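How to test whether a robot arm can tidy up

Household chores, part 2: picking things up off a table

Updated 29th July

The first part of this guide dealt with choosing a chore to test. If you skipped it, the short version is that most chores are too big. "Clean the kitchen" is perhaps sixty jobs stuck together, and when it goes wrong you can't tell which of them failed. Pick one small job, such as clearing bits and pieces off a table into a tub, and test that properly.

This part covers the setting up, the runs and the scoring. It should take a day, plus an evening for going through the recordings. You don't need to write any code if your arm came with a trained policy, though you will need to know how to start it and stop it.

What you need

A small arm with a two-finger gripper and a wrist camera. We use a Prindiline, but any desktop arm that can lift a bag of sugar will do for this.

A table you can leave alone for a day.

A shallow tub with no lid. A washing-up bowl is fine.

A handful of things to pick up. Choose a mixture of hard, soft and squashy. A wooden brick, a sponge, a lump of modelling clay, a rolled pair of socks and a teaspoon make a fair start.

Masking tape, a pencil and a lamp with a shade.

A sheet of paper for scores. Use paper for this even if the arm keeps its own log. The Gemesari software we run writes "success" whenever the gripper opens over the tub, whether or not there was anything in it.

Step 1. Fix the arm down

Clamp the base to the table at both corners and push it hard with your hand. If it shifts at all, clamp it again. An arm that has crept sideways during the morning will miss everything by the same small amount in the afternoon, and you will waste time blaming the camera.

Mark round the base with tape so you can put it back if somebody knocks it.

Step 2. Mark the table

Move the gripper by hand to the furthest point it can reach on each side. Put a pencil mark at each. Then draw a box well inside those marks and tape round it. Every object must start inside the box. Near the limit of its reach an arm comes in at a slant, and that is a separate test you can do later.

The tub goes outside the box, on the side away from the lamp.

Step 3. Sort out the light

Draw the curtains. Daylight moves, and on our first attempt the results got worse steadily from lunch onwards until Themba Steyn pulled the blind down and they got better again. That is a finding in itself if you want to know how the machine would manage in a real front room, but you need a steady set of runs to compare it with.

Set the lamp high and to one side. The arm will throw a shadow on the table as it comes down. You can't get rid of it altogether. What you can do is look at the camera picture with the arm lowered and check that each object still shows clearly against the surface.

Step 4. Decide what counts

Write this down before the first run. Ours is below and you are welcome to it.

Full mark: the object is in the tub and the arm has let go of it.

Half mark: the object was lifted clear of the table but dropped on the way, or it landed on the rim.

No mark: anything else, including stopping, pushing the object out of the box, or grabbing the wrong thing when you asked for one in particular.

If you have to touch the arm or the object, the run scores nothing. Don't be kind about this. A robot that needs a nudge every so often is a robot you have to stand next to, and then you might as well pick up the socks yourself.

Step 5. Do the runs

Do 5 runs with each object on its own. Put it down in a different place and at a different angle each time. Then do the same again with all the objects out together, spaced at least a hand's width apart.

Between runs, send the arm back to its rest position and empty the tub. Note the score, then a word or two on what went wrong. "Missed left", "squashed it", "shut too early" is plenty. Give each run 2 minutes at most. If the object isn't in the tub by then, write nought and go on to the next.

Keep your hand near the stop button when the teaspoon is out. Flat metal things make the gripper press down into the table, and cheap arms don't always notice they are doing it.

Step 6. Look at the moment before the grip

This is the evening job. For every failed run, open the wrist camera recording and find the point where the fingers are on either side of the object but haven't closed. Most of what you want to know can be seen there.

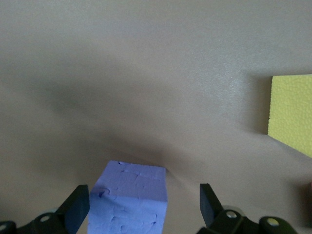 Wrist camera view, gripper open either side of the blue block. The left finger is nearer to it than the right.

Check three things at this point.

First, the gap on each side. If one finger is much closer than the other, it will touch first and push the object across until the second finger meets it. A hard brick slides and no harm is done. Something soft can dent or tip over before it moves, so treat an uneven gap as more serious there. One uneven gap means little. If most of your recordings are uneven on the same side, the camera has probably been knocked or needs setting up again.

Second, the neighbours. Look for anything else close to where a finger or the linkage behind it is going to swing. Things further back on the table don't usually matter until the lift.

Third, the shadow. If it has spread over the edge of the object, mark the run with an S. Count the S runs at the end and see whether they failed more often than the rest.

Step 7. Add up

Work out a percentage for each object, then one for everything. Our arm got 69 per cent over the whole day. The brick and the sponge were nearly perfect. The clay came out in a sorry state, and the teaspoon dragged the whole score down.

Is that good enough for a house? Not in our view. Urho Ikonen, who set up the arm with me, is more hopeful than I am and points out that the older Grostance model couldn't find the sponge at all. He is right about that. But a table with one thing in three left on it is still a table someone has to clear. On a shop floor, where the same part arrives in the same spot all day, I'd expect a far better score from the same arm, and the Buckley workshop has run one on a single plastic clip for more than 800 picks between adjustments.

Common problems

The gripper closes on air just above the object. The table height is set wrong. Run the height setting again with the tape in place.

The arm picks up the sponge and won't let go. Damp sponge sticks to rubber pads. Dry it, or dust the pads with a little talc.

Clay changes shape during the day. Roll it back into a block before every run, or your last run is on a different object from your first.

Good scores singly, poor scores with everything out. Space the objects wider and try once more. If the score recovers, crowding is the trouble. If it doesn't, the policy is mixing the objects up, and you should try swapping the colours.

Part 3 will be up in August and deals with cloths and towels, which are a good deal harder.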